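Household Sorting and Storage Work, Lamora Site
Progress report to Gromasari
May 1, 2026

Scope of this period

Work covered sorting of mixed household goods in the main room at Lamora: sweets and packaged snacks, clothing, bed coverings, soft toys and bags. The kitchen at Dinu was scheduled for the same period and has been moved to the next one. No change to the budget is requested.

Status

Over 1039 items have been logged since the work began in December. Each entry gives item type, starting place and final container. Wrapped sweets are the most complete category. Clothing is the least complete, mainly because knitwear and scarves were stored together and have to be separated before they can be logged.

Two entries were found to be duplicates and were removed. The item list was then reissued as version 3 and sent to Flollano, where the master copy is kept.

Containers

The large light gray container with the yellow rim remains the collection point for small packaged goods. Its round opening takes bars and pouches without difficulty. The drawback is depth — items inside settle in a mixed heap and the lower ones are hard to identify from the top. Small goods placed there are logged before they go in.

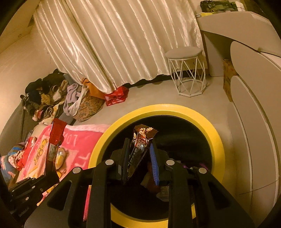 Clothing and bags are still held against the wall by the curtain, pending shelving. The red plastic basket stays next to them and will take scarves only. Blankets are to be folded last, as they serve as a clean surface for toys and packages during sorting.

Open points

Shelving for Lamora: quote received, order not placed. Approval is needed from Gromasari before work on the clothing can be closed.

Labels: the first set peeled off woven material. A sewn tag is under test on nine bags.

Dinu kitchen: access confirmed, item list in draft. Dry goods will be handled first, then pans and utensils.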